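Recording your first demonstrations by remote control in the simulated kitchen

These notes are for new people at Groltovus who will teach the two-armed robot a counter task before we try it on the real machine. I wrote them in April 2025, after Blažena Rusnák asked me to put on paper what I had explained to her by voice. 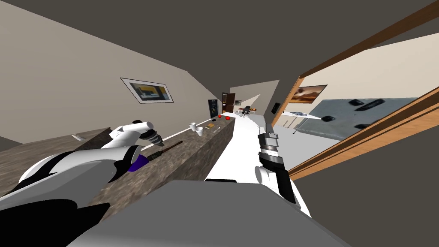

Before you start, open Pindden and load the kitchen room. Wait until the left and right hand controllers both show green in the status bar. If one stays grey, close the program and start it again. Reconnecting in the menu looks quicker, but it often leaves the arm with a wrong zero position.

Sit with your elbows free from the chair. Hold both controllers in a relaxed way and press the clutch button. From this moment the arms follow you. Move slowly for a few seconds and check that left is left and right is right.

Now do the task once without recording. Our first task is short: bring a tool above the counter, touch the marked place, and move back to the start. Use one arm for the tool and keep the other near, but quiet. Many beginners forget the second arm and let it sink into the table while they look at the first one. The simulator will allow this for a moment and then push the arm away with a strong jump. Such a recording must be deleted.

When you feel ready, press Record and wait two seconds with the arms still. The training script cuts the beginning of every file, and you don't want it to cut your movement.

Approach the target from above, not from the side. Keep one speed as well as you can. If you make a small mistake, correct it calmly and continue – a good correction is useful for the robot to learn. If you drop the tool, stop and mark the attempt as failed.

After the last movement, return to the start position and press Stop. Save the file under the task name and your initials. Please don't use spaces or letters with accents, the Grumby converter can't read them. I learned this with my own surname.

Record 11 good attempts, then take a break. Tired hands shake, and the robot will copy it. In February we collected 1,276 attempts for the older task, and the worst ones came from long sessions without a pause.

At the end, play back two of your files at normal speed. Look at the fingers when they close. If they close before the arm has arrived, slow down in your next session.

Zdeňka Šindelář

Groltovus training notes | Contact: Zdeňka Šindelář, remote control desk | © Groltovus | Back to top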